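Contents Abstract Sections Figures References Cite
Journals > Everyday Language > Volume 8 > Words on Things > Section 4

4. Printed words in the kitchen

Section 3 dealt with doormats, cushions and the bathroom wall, where printed words tend to issue orders. Kitchens are milder. The trays, mugs, tins and tea towels in our Hindell sample mostly greet, name or encourage, and a good number say things that no adult would say aloud to another adult in the same room.

We visited 15 households in Hindell, all of them recruited through a notice in the town library. Each household was asked to bring out everything in the kitchen with a word on it that was neither a brand name nor an instruction. This sounded simple when we drafted it. In practice we lost most of the first morning to the question of whether "TEA" on a tin is an instruction. We ruled that it is a label, and labels stayed in.

The items were coded on the Mitsotakis-Vlachou scale, which sorts decorative wording into greetings, names, mottoes and noise. The last of these is the scale's own term and covers strings of letters that look like a language from across the room. We added a fifth class, captions, for a word that names a drawing on the same object. The original scale files these under names, alongside "Grandad" and "The Boss". We think that is a mistake. "Grandad" on a mug picks out the person drinking from it, whereas a caption tells the owner what the picture is of, in case of doubt.

Captions were the most stable class between coders. They were also the class that householders found hardest to remember owning. When asked beforehand to list the worded items in their kitchens, people recalled mottoes well (often with a sigh) and captions hardly at all.

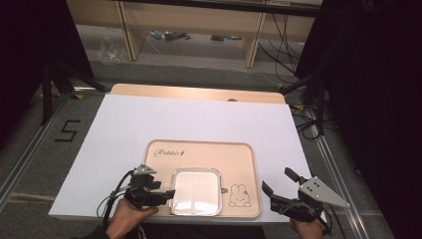
Why do people forget the words on things they use every day? Mostly, it seems, because they never read them after the first week: in our interviews the wording was recalled best for objects received as presents, which had to be read once in front of the giver.

That pattern held for cheap and dear items alike. It was weakest for tea towels, which spend their lives folded in such a way that only the middle of the message shows. One household had owned a towel reading "OME SWE" for years and had grown fond of it.

4.1 Greetings

Greetings behave oddly on objects. A spoken "hello" opens an exchange and expects something back. A printed one says its piece at breakfast, again at lunch, and carries on saying it in the cupboard with the door shut. We asked householders whether they felt greeted. The usual response was a pause, followed by an offer of more tea.

Form matters a little. Short lower-case greetings were judged friendly, and capitals were judged to be "trying" (both senses were offered). A speech bubble shifts the effect again, as it hands the words to a speaker, and the reader can stop wondering whether the crockery means it. Readers were noticeably more forgiving of a chatty animal than of a chatty bowl.
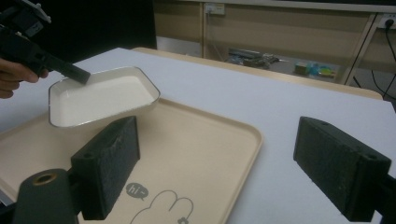 Figure 4. Serving tray with printed speech bubble ("hi~") and small white dish.

The final mark in "hi~" deserves a note. Older readers took a wavy line of this sort for a smudge or a misplaced piece of Spanish. Younger ones read it as a drawn-out vowel and could perform it on request, some more willingly than others. The Mitsotakis-Vlachou scale has no place for punctuation, and we have left it uncoded.

4.2 Comparison with the catalogues

To see whether Hindell kitchens were in any way peculiar, we set them against the February catalogues of two sellers, Doltonard and Vasine. Doltonard lists 3,000 kitchen items and Vasine 1,000. Greetings made up a larger share of worded goods in both than they did in the homes. Either people buy fewer greetings than they are offered, or they buy them for somebody else. We suspect the second - several householders described mugs they had given away in terms they would not have used to the recipient.

Noise was absent from the Doltonard pages and common in Vasine's, chiefly on bread bins. We have no explanation for the bread bins.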